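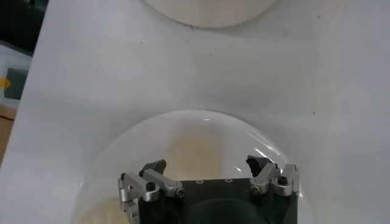 White surface with the clear bowl, cream dish at the top. December, a bit after 4 pm.

Notebook, tableware sorting, continued from the last page because I ran out of room and started doodling.

So the dishes are still taking over my life. Quick recap for Meenakshi, who has been out and asked me to write things down properly this time (hi Meenakshi!): we're working through the old Relport canteen stock and deciding what goes to the Kuner kitchen, what stays with us for the bench work, and what gets given away. The inventory sheet we inherited says 634 pieces. I don't believe the inventory sheet. It has "bowl, misc." on it four times, with different totals each time, and one line that only says "lids?" in pencil.

Today was meant to be plates only, and then I got pulled into bowls. The clear ones are the trouble. I can't tell glass from plastic by looking at them, and I've now been wrong in both directions. Under the ceiling lights they all pick up the same little bright spot on top and a streak down the side, and on a white background the rim is just a thin bright line. I had one in front of me this afternoon and could see warm beige right through it, and I still wouldn't bet my lunch on what it's made of. Tapping with a fingernail works okay if the room is quiet. Picking it up works better. I've started a column on the sheet called "tap" and one called "heft" and I'm filling in both, so that when they disagree I know to go back.

The cream dishes are much nicer to deal with. Smooth round rim, pale enough that they nearly vanish against white if you're tired, but they stack well and don't slide around. One gripe: I keep mixing up the shallow dishes with the small plates when they're upside down. From now on I'm going to write "plate" only if I've seen the eating side. Anything else gets "cream, round" and a question mark. I went back over this morning's page and changed 6 entries, and I'm not proud of it.

Sorting system as it stands, and please argue with me if you hate it:

Kuner crate: anything with a matching set, no chips, no cloudiness.
Our shelf: odd ones, as long as they sit flat. We always want odd ones.
Giveaway: good but too many of it (the mugs, my God, the mugs).
Recycling: chips on the rim, cracks, anything that wobbles badly.

Running total for what's been through my hands and written down is 126. That leaves rather a lot. I did the sum against the sheet and then wished I hadn't.

Labels. I opened the new roll, which is 2,000 stickers, so we can afford to be generous. They hold fine on the cream pieces. On the clear bowls they show through from the inside and it looks awful, plus the glue leaves a smear when you peel it (tried it twice, same smear, same swearing). A tiny dab of vegetable oil got the smear off, then dish soap to get the oil off, then a dry cloth to get the soap streaks off. That's three steps per bowl and I'm not doing that for a whole crate. Masking tape on the foot of the bowl seems better. It tears easily, you can write on it with a regular pen, and it came away clean after an hour. I've left one on overnight to see if it gets stubborn. It's on the windowsill, please don't tidy it away!

Oh, and Gero wants the bowls nested with paper between them. I tried newspaper and it left gray on my hands, so I'm guessing it would leave gray on everything else too. There's a stack of plain packing paper in the Takeda box under the coat hooks, a bit crumpled but fine. One sheet folded in quarters is plenty. Two sheets and the stack starts leaning.

Still to do:
- finish the clear bowls, tap and heft, then tape
- turn over every "cream, round ?" and settle it
- find out whether Kuner wants serving dishes or only individual ones (Meenakshi, could you ask? They answer you faster than they answer me)
- more dry cloths, the ones we have are all damp
- decide about the mugs

Later, nearly 6 pm. Found another box behind the door. Lids. None of them fit the clear bowls. I tried every single one, including the oval ones, which tells you what state I was in by then. Box is marked "lids, no home" and it's back behind the door.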